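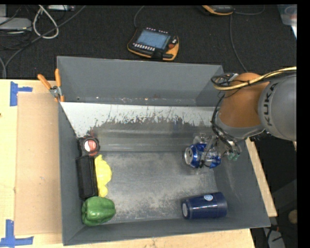
首页 | 新闻 | 物料与回收 | 技术资料 | 联系我们

打印本页 | 电邮转发

Coria 修订混合杂物分拣规程，压扁铝罐单独归类

2023年11月16日

Timasum 分拣站发布新版混合杂物分拣规程，适用于 Coria 区内全部社区回收点。新规程把压扁或折皱的铝制饮料罐从“其他金属”中分出，单独归类，罐体变形不再作为退回理由，拉环可留在罐上。

按规程，杂物先倒入斜壁金属料箱，每批不超过50件，逐件取出。铝罐优先取出，其后为硬质小件，如胶带卷、带盖小盒、板擦；软质、形状不规则的物品再次之；果蔬类如青椒最后取出，转入厨余桶。尚未取出的物品应靠箱壁摆放，箱底中部留空，避免小件被大件压住。

料箱清洁要求同时修订。浅色粉尘沉积在箱底时，每班至少清扫一次；箱壁上的深色溅痕和流痕用湿布擦拭，不得使用钢丝球。旧版规程只要求每周冲洗一次。

负责起草的 Ka-ming Leung 说，10月试行期间共处理1316件杂物，其中铝罐将近600个，多数已压扁。他说，旧版把变形铝罐与铁罐、瓶盖归在一起，后续还须再分一次。

Timasum 分拣站的前身是1972年设立的 Asau 废金属收集点，早期只收铁件，不收混合杂物。站内现用料箱由 Leung 五金供应，箱壁向内倾斜，底面平整。

站务主管 Pei-shan Leung 表示，居民交投前无须清洗铝罐，但应倒净罐内液体。电池、喷雾罐及碎玻璃仍不得混入，发现后整批暂停处理，另行登记。

新规程文本可在各回收点索取。Asau 回收点因场地较小，暂时沿用原有料箱，其分类方法与其他回收点一致。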